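Moving my recipes off paper, part two

July 10, 2023

I said in the last post that I would get through the whole box by the end of the month. I have typed up 90 cards so far. The box holds more than I thought, and some cards have a second recipe on the back in different handwriting.

The typing is easy. The measurements are slow. My grandmother wrote "a cup" and meant the blue cup, which held less than a standard one. My aunt copied a few of the same recipes and changed the amounts without saying so. For the almond cookies I have three versions, and two of them call for different oven temperatures. I made the first version last week and the cookies spread into one sheet. The second came out fine at a lower heat, so I kept that one and put the others in a notes field.
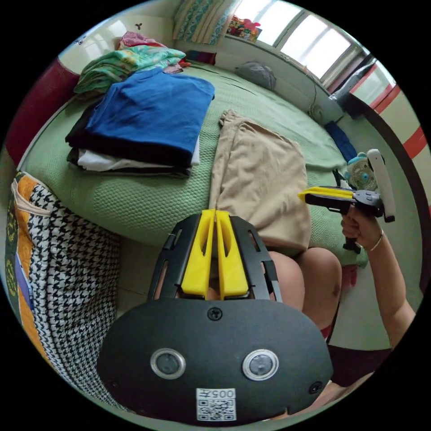

For the file names I tried sorting by main ingredient, then gave up and went with the title written on the card. If a card has no title, I use the first ingredient. Moushumi suggested adding tags for season and for who used to make it, and I have been doing that as I go. It adds a minute per card.

A few cards are too faded to read. I took them to the window in the late morning and got most of the words. There is one soup where I can make out barley, leeks and "508," and I have no idea what that number is. It might be a page in a cookbook. If anyone in the family reads this and knows, please write to me.

Triin asked if I plan to print the collection. Probably in August, a small run, spiral bound so it lies flat on the counter. I still need a price from the copy shop in Prenddale.

Next up is the bread section, and the cards in there are stuck together.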